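Unine Cladcombe 30 Penetrating Wood Stain, Interior

Product group: Interior wood finishes
Sold by: Barua Finishing Supply
Sheet revised: June 25, 2018

Overview
Cladcombe 30 is an oil-based wiping stain for bare interior wood. It colors the wood and leaves the grain showing. It is not a topcoat and does not protect the surface from water or wear until a clear finish goes over it.

The stain is made for cabinet shops, furniture makers and stair builders who need the same color from one batch to the next. It can be wiped, brushed or sprayed. All colors in the line can be mixed with each other in any proportion.

Suitable surfaces
Solid hardwoods, including oak, ash, walnut, mahogany and hickory
Softwoods, after a coat of Cladcombe Sealing Base
Veneered panels with a face sanded to 150 grit or finer
Turned parts, moldings and handrails

Do not use on floors, decks, outdoor furniture, wood treated with preservative, or any surface with old varnish still on it. Food contact surfaces are outside the scope of this product.

Colors in stock
Pale Straw
Amber
Saddle
Fruitwood
Dark Walnut
Oxblood
Black Brown

Oxblood carries the highest pigment load in the line and needs more stirring than the others. On open-grained woods the pigment settles in the pores and the finished piece reads darker than the sample chip. Make a test board from the same lumber as the job and put the full finish schedule on it, topcoat included, before approving a color.

Technical data
Type: long oil alkyd, pigment and dye blend
Sheen: flat (set by topcoat)
Coats: 1 standard, 2 for dark colors
Open time before wiping: 4 minutes on hardwood, less on softwood
Dry to touch: 2 hours
Recoat with same product: 4 hours
Topcoat with oil-based finish: overnight
Topcoat with water-based finish: 30 hours
Thinner: mineral spirits
Shelf life: 30 months, unopened

Drying times are for a well-aired room at normal shop temperature. Cold or damp air will lengthen all of them. A surface that still transfers color to a clean white cloth is not ready for topcoat, whatever the clock says.

Preparation
Sand with the grain, ending at 150 grit for open-grained woods and 180 grit for maple, birch and cherry. Going finer closes the surface and gives a lighter, weaker color. End grain should be taken one grit finer than the faces.

Remove all dust with a vacuum and a dry brush. Tack cloths that contain wax or silicone leave spots the stain will not enter. Glue squeeze-out must be scraped off completely. Wipe suspect areas with mineral spirits; glue shows up as a lighter patch. Let the spirits dry fully before staining.

Moisture content of the wood should be between 6 and 10 percent.

Application
1. Stir from the bottom of the can until no pigment drags on the stick. Do not shake.
2. Box all cans needed for one job into a single larger container.
3. Apply a full wet coat with a lint-free rag, pad or natural bristle brush. Work one panel or one face at a time.
4. Wipe off the excess with the grain, using even pressure and turning the rag often.
5. Check corners, inside edges and molding profiles for pooled stain and pick it out with a dry brush.
6. Stir the container again every few panels.

For a second coat, apply and wipe as before. The second coat adds less color than the first. Sanding between coats will cut through the color on edges and should be avoided.

Spraying
Thin up to 5 percent if needed. Use a 1.2 mm tip at low pressure. Sprayed stain must still be wiped. Unwiped material dries soft and the topcoat may peel.

Compatible topcoats
Steron Clear Alkyd, satin or semi-gloss
Steron Wiping Varnish
Steron WB Cabinet Clear, after the full waiting time
Dewaxed shellac, as a barrier coat under any of the above

Catalyzed lacquers have not been approved over Cladcombe 30. Shops that want to use them should run their own adhesion test.

Known limits
Pine, poplar and birch will blotch without Sealing Base. Sapwood and heartwood in the same board take color differently, and the stain will not even them out. The red colors, Oxblood included, fade faster in direct sun than the browns and are not advised for window stools or for cabinet doors facing large unshaded glass.

Touch-up of scratches should be done with the same batch where possible. Keep back a small labeled jar from every job.

Ordering
Part no. 147-H, half pint
Part no. 147-Q, quart
Part no. 147-G, gallon
Part no. 147-5, five-gallon pail (Saddle, Dark Walnut and Oxblood only)

State the color name in full after the part number. Orders for custom mixes need a sample block with at least one planed face, 4 inches by 4 inches, in the wood to be used on the job. Custom mixes cannot be returned. The May price list applies to all sizes.

Color matching: Piyumi Uddin
Technical questions: Mizanur Bhuiyan
Trade accounts: Shahnaz Thambiah

Storage and handling
Keep cans closed and upright, away from heat and open flame. Pour a thin layer of mineral spirits over partly used stain before sealing the lid, and stir it in at next use. Use with fresh air moving through the room. Wear nitrile gloves and eye protection.

Danger: rags, pads and sanding dust soaked with this product can catch fire on their own. Put them in a water-filled metal container with a tight lid right after use. Do not pile or bag them dry.

Clean tools with mineral spirits, then soap and water. Do not pour leftovers down a drain. Dried, empty cans may go to metal recycling where local rules allow.

Read the safety data sheet before opening the can. Copies are packed with every carton.

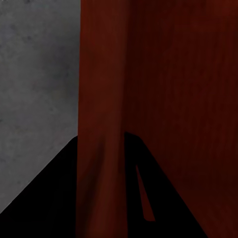

Dark reddish-brown wood with fine vertical grain, close view (rendering).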